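Food Service Operations, Unit 3: Tray Assembly and Station Marking
Handout prepared by Nadja Leitner. Revised 2018-09-09

3.1 Purpose of the marked surface

A tray station is a work surface divided into cells. Each cell holds one tray or one class of item. The divisions are laid with coloured tape over a plain covering, so that the layout can be changed between sittings without marking the table itself. Tape should contrast with both the covering and the tray.

Lay the long lines first, then the cross lines. Small deviations from square are acceptable – the cell is a guide for the hand and carries no measurement. A tray may lie across a line where the cell is smaller than the tray. 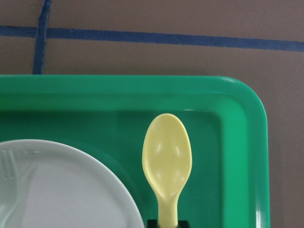

Rim height matters more than floor area when trays are carried. A raised rim retains a sliding plate; rounded corners are easier to wipe than square ones. The Cantero pattern used in the February practical has a usable floor 10 mm below the rim.

3.2 Order of placement

Tray first, plate second, cutlery last. In the short form of the exercise the cutlery is laid on the plate, fork to the left, spoon to the right, handles towards the diner. Tines and bowl point away. The two pieces lie parallel and do not cross.
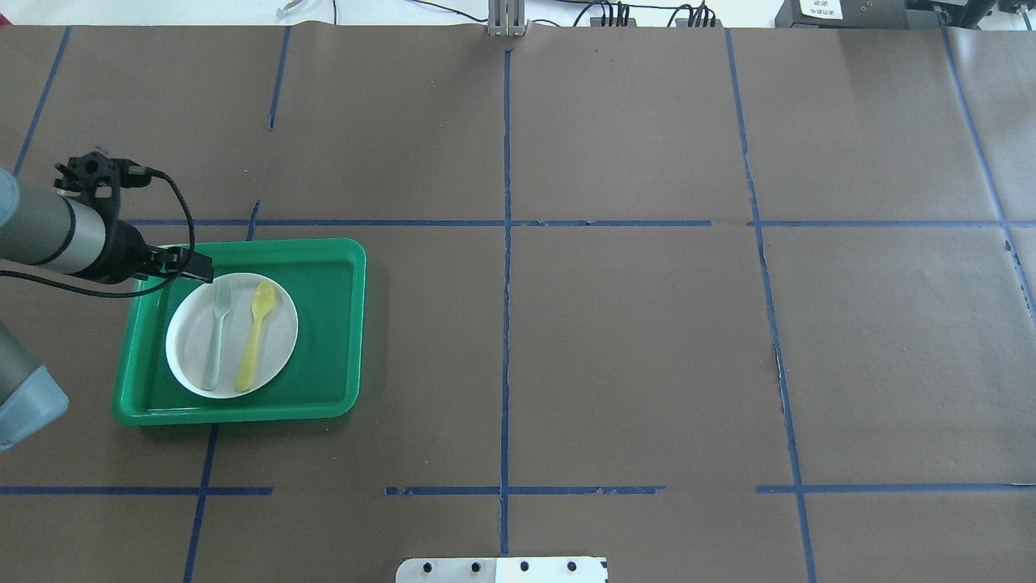 Terms used in this unit

Cell: area enclosed by tape lines.
Floor: the flat inner part of a tray.
Short form: one plate, one fork, one spoon.
Full form: short form plus cup and napkin; see Jakab's notes for Unit 4.

Groups of 14 will share the Rendetti trays. Written work, 200 words on cell layout, goes to Reto Marti.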